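Home and Garden Forum > Living rooms > Sofas and seating

Cream leather corner sofa: sensible or not?

garnet_t
7 April 2025

We are replacing a brown fabric sofa that has had its day. The one we keep going back to is a cream leather sectional in the showroom at Vadthorpe. It has adjustable headrests and a buttoned sort of back. The wall it would go on is just long enough, as the sofa comes to 272 cm along the long side.

My worry is cushions. We have a lot of blue and teal ones, felt and wool mostly, and I don't want to buy new ones as well. I tried one against the back to get an idea of the colour. 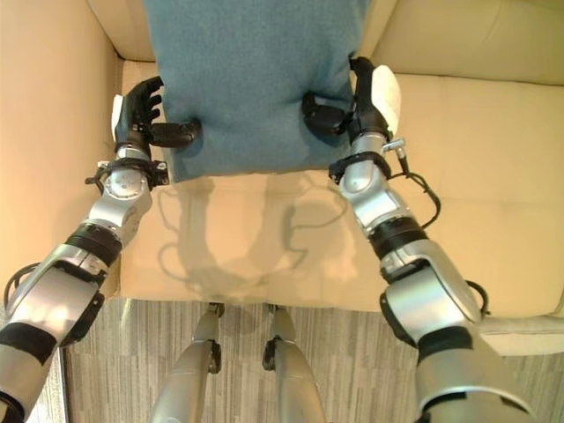 I like blue with cream and my wife thinks it looks cold. The other question is whether dye comes off on pale leather. The salesman said it wouldn't, but he would say that.

We have two children and no pets. Budget is £1,000, and we could stretch by another £400 for the right thing.

purberg_hanna

Dye transfer does happen. We had a cream Van Wijk two-seater and a navy cushion left a shadow on one arm after a summer by the window. A leather cleaner took most of it off but you could still find it if you knew where to look. Jeans were worse than the cushion.

If the cushions are washable, wash them a couple of times first and rub a damp white cloth on them. If the cloth comes up blue, keep them off the sofa.

LorneMac

I'd disagree that it's much of a problem. Ours is nearly white and has had dark green cushions on it since August before last. Nothing has come off. It depends on the finish. Coated leather wipes clean, the softer untreated sort marks if you look at it. Ask which it is before you worry about colours.

Blue on cream is fine by the way. Put a warm rug down if your wife finds it cold.

purberg_hanna

Mine was coated, Lorne, and it still marked.

LorneMac

Then it was a cheap coating or a very cheap cushion.

garnet_t

I'll ask about the finish. I'll ask about the finish of the headrests too. They sit in a row along the top, one to each section, and the edges are piped.

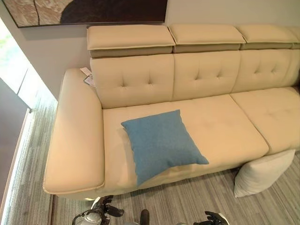 I'm 6 ft 1 and want my head supported when I watch television, which our old one never managed. The arm is low and wide, good for a mug if you trust yourself with it.

ghis_b

Two things from someone who used to deliver these. Check the joins between sections, as crumbs go straight down and you need to be able to pull the pieces apart to hoover. Then measure your doorway and the turn at the bottom of the stairs. The number of people who measure only the wall is remarkable.

On tufting — dust sits in the dimples. A soft brush once a week sorts it.

Dito

Will it go with your floor? A pale sofa on a pale floor can wash out the whole room. We went for a grey rug in between and it helped.

garnet_t

Our floor at home is light oak. It was light in the showroom too, and I thought the two went together well enough.
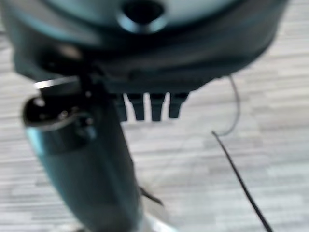

The light showroom floor

Doorway is measured, thanks ghis_b. It goes through with the arm section on its end. I'll do the damp cloth test on the felt cushions tonight.

purberg_hanna

Do the wool ones too, those can be just as bad. And test the underside, where it hasn't faded.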